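**Trirnham Polyglot Sessions** is a recurring series of live music and spoken-word events held in the city of Trirnham. Each session pairs performers who work in different home languages and asks them to prepare one shared piece. The series is run by the Aditz Hall trust and takes place in November, with smaller events in spring.

## Background

Trirnham grew as a river port, and its older districts were settled by separate language groups. The Susilley quarter, first recorded in 1646, kept its own market songs and a form of rhymed street calling into the last century. School surveys later listed 70 home languages in the city, most of them with no regular stage or radio time.

The sessions were founded by Dénes Fekete, a sound engineer, and Kálmán Gulyás, a choir leader. Fekete had been recording singers in their homes for a local archive. Gulyás proposed that the same singers be heard live, in pairs, before a seated audience. The first season was held in the back room of a former grain office on Ragab Street and moved to Aditz Hall the next year.

## Format

A session lasts 96 minutes with no interval. It has four parts: two solo sets, a spoken exchange, and the joint piece. Performers are matched six weeks ahead and given a rehearsal room for five evenings. They may use any instruments, but the joint piece must contain both languages. Translation is printed on a single folded sheet; projected text was tried in the second season and dropped after complaints about glare.

Seating is on three sides of a low platform. Amplification is kept to a minimum – usually two overhead microphones and one spare for speech.

## Recordings

All sessions are recorded. Some 60 joint pieces have been released through the Ragab Street archive, each with a transcript and a note on dialect. Solo sets are held for study use only, unless the performer agrees to wider release. The archive uses its own spelling system for languages without a settled written form, and this differs in places from the spelling on the printed sheets.

## Reception

Local reviewers have generally favored the spoken exchanges over the joint pieces, which vary in length and finish. Criticism has centered on the matching process. Early seasons leaned heavily on singers from Susilley – a result of Fekete's existing contacts – and an open call was added in the fourth season.

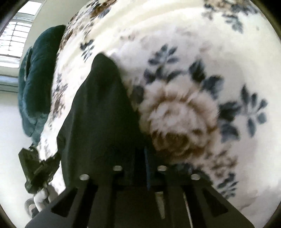 The open call is made each spring through schools, shops and places of worship. Applicants send one unedited recording of up to three minutes, and pairs are chosen by a panel that includes two past performers.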